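Nernwood Path Robot Trial
Progress report to the Burkbridge Parks Fund, reporting period ending April
Submitted by Roel Visser, Project Lead

1. Purpose of the trial

The grant supports an independent review of the Drenton path inspection service, which is offered to park authorities as a leased outdoor robot with route software and remote support. The review is to establish whether the service can record surface condition along shared paths at a cost and quality the Fund would consider suitable for its member parks. A comparison with the Ogura survey cart, originally planned for this period, has been moved to the next one at the supplier's request.

2. Work completed

The robot was delivered, accepted and registered with the park office. Staff training took 2 days and was attended by the full inspection team. The first three routes have been mapped, and 429 path segments have been entered in the inspection record, each with a location and a condition rating. A segment is rated by the software first and then checked by a member of staff, who may change the rating.

Agreement between the software and our staff was good on open, evenly lit stretches. It was weaker under trees, where patches of shade were at times rated as surface repairs. Drenton has supplied an update to the rating software — installed late in the period — and the affected segments will be rated again before any figures on accuracy are released.

3. Service and support

Telephone support was available during all working hours and answered promptly. The written manual is less satisfactory. The section on route planning refers to menus that are no longer present in the current software, and we have asked for a corrected edition. Battery charging and daily checks can be carried out by one person.

4. Path conditions

Asphalt routes with a clear border have given the least difficulty so far. Routes with loose gravel have not yet been attempted and remain in the plan for the summer.
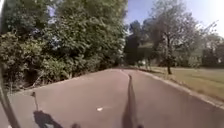

Figure 1. Asphalt path in bright sun, with bushes to the left and a raised curb along the lawn to the right. The robot's shadow falls on the path ahead.

5. Budget and next steps

Spending is within the approved amount. An additional charge of $600 for a spare charging unit was met from the equipment line and requires no change to the grant. In the coming period we will repeat the shaded segments, begin the gravel routes and receive the Ogura cart for comparison. We ask the Fund to confirm that the second payment may be released on the existing schedule.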